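Paduvell

Falt- und Aufräumnotizen für ein schmales Schlafzimmer
Version 2, Stand: 16. Oktober 2024

Worum geht's?

Paduvell ist meine Sammlung von Notizen zum Wäschefalten und Aufräumen in einem Zimmer, in dem das Bett gleichzeitig Ablage, Sortiertisch und (leider erst am Abend) Schlafplatz ist. Angefangen habe ich im März mit einem Zettel am Schrank, dann wurde eine Tabelle daraus, und inzwischen schreiben Kusum Kashyap und Pin-yu Tsao mit. Alle Texte sind auf Deutsch, ein paar Faltnamen haben wir uns selbst ausgedacht. Die stehen in der Datei namen.txt, falls ihr euch wundert, was ein "Virken" sein soll: einmal längs, einmal quer, dann umschlagen. Klingt albern, aber ich sage das jetzt wirklich so!

Was liegt im Ordner?

falten.csv - 100 Einträge, pro Zeile ein Wäschestück mit Stoff, Faltart und Unterlage
bett.csv - was auf dem Bett landet und wohin es danach soll
reste.txt - alles, was in keine Spalte gepasst hat
namen.txt - unsere Faltnamen mit kurzer Erklärung

Die Spalte "unterlage" kennt nur vier Werte: bett, tisch, schoss und stuhl. "schoss" hat Pin-yu durchgesetzt, und ich war erst dagegen. Dann habe ich selbst gemerkt, wie viel ich im Sitzen mache, vor allem die kleinen und mittleren Sachen. Mikrofasertücher zum Beispiel: an den beiden oberen Ecken greifen, die Kante straff ziehen, den Rest einfach hängen lassen und erst danach umschlagen.

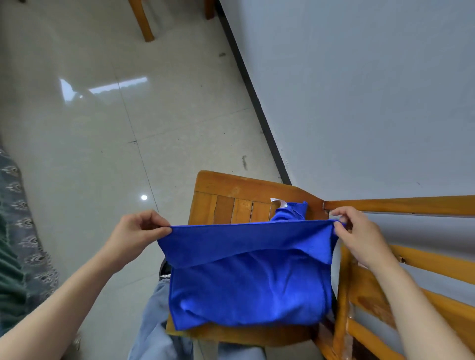
Bei Frottee mache ich es anders, da streiche ich lieber auf einer festen Fläche glatt, sonst wird der Stapel schief. Mikrofaser ist ein bisschen zickig, sie hakt an rauen Fingern und bleibt gern an sich selbst hängen. Kusum schüttelt jedes Tuch vorher einmal kräftig aus, ich bin dafür meistens zu faul. Beides steht in der Tabelle, ihr könnt nach dem Kürzel in der Spalte "wer" filtern. Und noch was zu den Pflegeetiketten: Die falte ich nach innen. Pin-yu lässt sie draußen, um nicht jedes Mal suchen zu müssen, wie heiß gewaschen werden darf. Wir haben uns da nie geeinigt, deshalb gibt es jetzt eine eigene Spalte dafür.

Das Bett als Zwischenlager

In bett.csv geht es weniger ums Falten und mehr ums Wegkommen. Meine Reihenfolge ist zurzeit diese: erst die Bettdecke ans Ende schieben, dann Kleidung auf einen Haufen, dann alles Kleine in einen Korb. Ein Plastikkorb mit Griffloch reicht völlig, den kann man mit einer Hand vom Bett nehmen. Kabel, Schnüre und Zettel kommen bei mir zuerst weg, die rutschen nämlich sonst unter die gefalteten Sachen und tauchen Wochen später wieder auf - gern in einem Hosenbein.

Kleidung, die nur kurz getragen war, hat in der Datei den Status "halb". Sie gehört auf den Ständer und nicht zurück in den Schrank. Über diese Regel diskutieren wir bis heute, Einwände bitte in reste.txt!
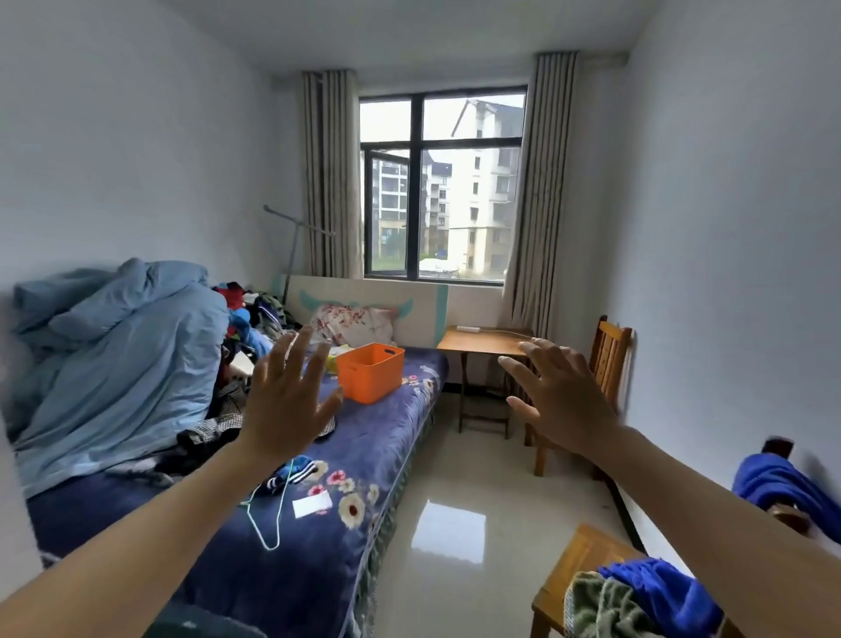 Soll ich zuerst die Kleidung falten oder zuerst das Bett machen?
Zuerst die Kleidung, wenn ihr das Bett als Fläche braucht. Schiebt die Decke so weit zur Seite, dass ein glattes Stück frei wird, faltet dort und macht das Bett ganz zum Schluss. Wer am Tisch faltet, kann es umgekehrt machen, das ist in der Datei mit "tisch" markiert.

Was noch fehlt

Spannbettlaken. Dazu gibt es 16 Zeilen, und mit keiner davon bin ich zufrieden. Pin-yus Variante mit den ineinandergesteckten Ecken gefällt mir noch am besten, aber aufgeschrieben versteht sie kein Mensch. Socken fehlen auch, da faltet jeder bei uns anders und ich wollte keinen Streit anfangen.

Mitmachen

Neue Zeilen bitte unten anhängen und die Spalte "stoff" nicht leer lassen. Wenn ihr den Stoff nicht kennt, schreibt "unklar" hinein. Umlaute sind erlaubt, Semikolons im Kommentarfeld nicht (die zerschießen mir die Tabelle). Weitergeben und ändern dürft ihr alles, wie ihr mögt. Die alte Version 1 liegt noch im Unterordner alt, da heißen die Spalten anders.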